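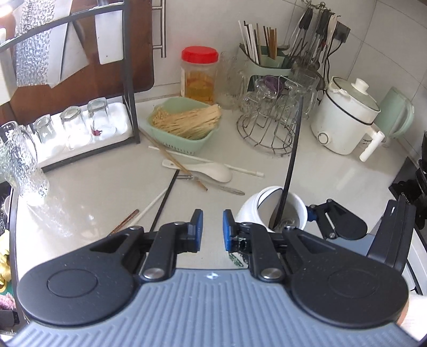 주방 조리대 안전·위생 점검표 (코멘트 포함)
대상: 피르크소프 공유주방 335호, 조리대와 그 주변
점검 시각: 오전 8시, 3월분

이번 달도 제가 돌았어요. 늘 그렇듯 항목 옆에 '양호', '보완', '확인 요망' 중 하나를 적고 밑에 수다를 좀 붙였습니다. 길어도 읽어 주세요, 특히 1번이랑 4번!

1. 조리대 위 수저류 — 보완
숟가락, 밥주걱, 젓가락이 상판에 그대로 나와 있어요. 젓가락은 흰색, 검은색, 나무로 된 것까지 섞여 있고 긴 흰 빨대도 하나 누워 있고요. 입에 닿는 물건은 상판에 바로 두지 않는 게 원칙이에요. 쓴 건지 안 쓴 건지 헷갈리면 그냥 다 씻어 주세요. 저도 집에서는 막 늘어놓고 사는 사람이라 잔소리할 처지는 아닌데(진짜로요), 여긴 여럿이 쓰는 곳이잖아요.

2. 수저통과 조리도구통 — 양호
검은 띠 두른 흰 도자기 통, 제가 참 좋아하는 통입니다. 다만 긴 검은 손잡이가 비스듬히 올라와 있어서 지나가다 소매가 걸리기 딱 좋아요. 통을 벽 쪽으로 한 뼘만 밀어 주세요. 뒤쪽 연두색 통에는 젓가락이랑 흰 빨대가 세워져 있는데, 바닥에 물이 고이는지는 다음번에 비워서 볼게요.

3. 젓가락 짝 맞추기 — 확인 요망
안전 항목은 아니지만 또 적습니다. 나무 젓가락은 갈라진 데가 없는지 손끝으로 한 번 쓸어 보고, 까슬하면 미련 없이 버리세요. 새것은 윗칸 상자에 있어요.

4. 건면 보관 — 보완
민트색 소쿠리에 마른 국수가 담겨 있습니다. 소쿠리는 구멍이 있으니 보관용으로는 별로예요. 습기도 들고 벌레도 들고! 뚜껑 있는 긴 통으로 옮기고 개봉한 달을 적어 주세요. 일티코 밀폐용기가 서랍에 남아 있으니 그걸 쓰시면 됩니다. 국수 길이가 안 맞으면 반으로 뚝 부러뜨려도 저는 뭐라고 안 해요. 뭐라고 할 분은 계시겠지만요.

5. 유리컵 선반 — 양호
검은 금속 선반, 흰 쟁반 위에 투명한 잔 세 개가 엎어져 있어요. 엎어 두는 것까지는 아주 좋습니다. 쟁반에 물이 고이면 잔 입구가 그 물에 닿으니까 하루 한 번은 쟁반을 닦아 주시고요. 무늬 있는 긴 유리잔은 선반 앞쪽 가까이에 있던데 조금만 더 안쪽으로 부탁드려요. 작년에 그 비슷한 자리에서 깨진 잔 치우느라 아침을 다 날린 기억이 있어서 제가 좀 예민합니다.

6. 머그 걸이 — 확인 요망
철사로 된 걸이에 유리 머그가 거꾸로 걸려 있습니다. 걸이가 흔들리는지 손으로 살짝 밀어 보고, 흔들리면 걸린 머그 수를 줄여 주세요. 그중 하나에 보라색 뭔가가 들어 있던데 주인 되시는 분은 꺼내 가 주세요! 손잡이 붙은 자리에 금이 갔는지도 같이 봐 주시면 좋고요.

7. 절임 병 — 확인 요망
빨간 뚜껑 투명 병에 노란 절임이 들어 있어요. 맛있겠더라고요. 그런데 만든 달과 내용물 이름표를 꼭 붙여 주세요. 냉장 보관해야 하는 절임이면 조리대에 두지 말고 바로 냉장고로요. 꺼낼 때는 깨끗한 젓가락으로, 먹던 젓가락은 절대 안 됩니다.

8. 상부 나무판 주변 걸이 — 보완
흰 종이봉투랑 은색 무늬 포장이 걸려 있는데, 봉투도 포장도 불 근처로 내려오지 않게만 해 주세요. 무거운 건 걸지 마시고요. 벽의 스테인리스 봉도 나사가 헐겁지 않은지 당겨서 확인 부탁해요.

9. 상판 상태 — 확인 요망
밝은 회색에 광이 나는 상판이라 물방울이 잘 안 보여요. 마른행주로 한 번 더 닦는 습관, 들여 봅시다. 세제는 기요 중성세제면 충분하고 거친 수세미는 광을 다 죽이니 쓰지 마세요.

조치 기한
1번과 4번은 오늘 18시까지, 나머지는 이달 안에 해 주시면 됩니다. 끝낸 분은 항목 옆에 동그라미만 쳐 주세요. 이름은 안 적으셔도 돼요. 용기나 이름표가 모자라면 부르나니아 비품함(327호 앞)에서 꺼내 쓰시고 장부에 한 줄만 남겨 주세요. 다음 점검 때는 서랍 안쪽이랑 싱크대 밑도 열어 볼 예정입니다.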